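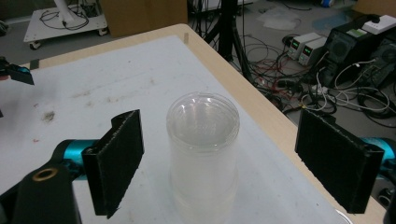
Could you please put the stone setting before the first grind, one reader wrote to me, "as I'd already run a whole bag of wheat through by the time I got to it." Fair enough! I've moved it up, so if you're working from an older copy of this guide, your steps will be in a different order from mine.

## 3. Setting up the Trelten mill and grinding your first flour

I'm assuming you've unpacked everything and the mill is standing where you want it to live. Mine is at the end of the kitchen counter, well away from the stove (steam and flour make paste, and I've chipped enough of it out of the chute to last me a lifetime).

1. Leave the mill unplugged. Lift off the hopper and check that the upper stone sits flat. If it rocks, take it out, brush the seat underneath and try again.
2. Put the hopper back and turn the collar to the right until it clicks. It's a pretty feeble click, so do it with the radio off.
3. Plug in, switch on with the hopper EMPTY, and turn the dial slowly toward fine. The moment you hear a light ticking, stop. Those are the stones just touching.
4. Back the dial off one notch. I put a pencil mark on the collar there and call it my zero.
5. Set the dial 6 notches coarser than zero. Switch off.
6. Put a bowl under the chute and pour 400 grams of plain white rice into the hopper.
7. Switch on and let it all go through. Throw that rice flour away. It's only there to carry off dust from the new stones, and you don't want it in a cake.
8. Brush out the chute, and you're ready for wheat.

**Caution:** never run the stones touching for more than a second or two. If the ticking turns into a scraping noise, go coarser right away and then switch off.

**Note:** start the motor first and add the grain second. I did it the other way with my old Koyama for years and it put up with me, but the Trelten just hums and sulks. If that happens, switch off, unplug, tip out the grain and wait 5 minutes before you try again.

### Picking a setting

For everyday bread I grind 3 notches above zero. Pancakes can be a bit coarser (I like them with some bite!), and cracked wheat for porridge is way up the dial, so play with it until you like what's in your bowl. Rye always seems to come out stickier than I expect, and I go coarser again for that.

Don't put flax, sesame or anything else oily through the stones. They'll glaze over and you'll be back at the rice step, possibly more than once.

### If you have the Nodon sifter

It clips on under the chute with the mesh side down. Tap it as you go, or it clogs. The Brollard sifter has the same clip but hangs lower, so check that your bowl still fits before you buy one. My big mixing bowl doesn't, and I use a baking pan instead.

Cleaning the stones is in section 4.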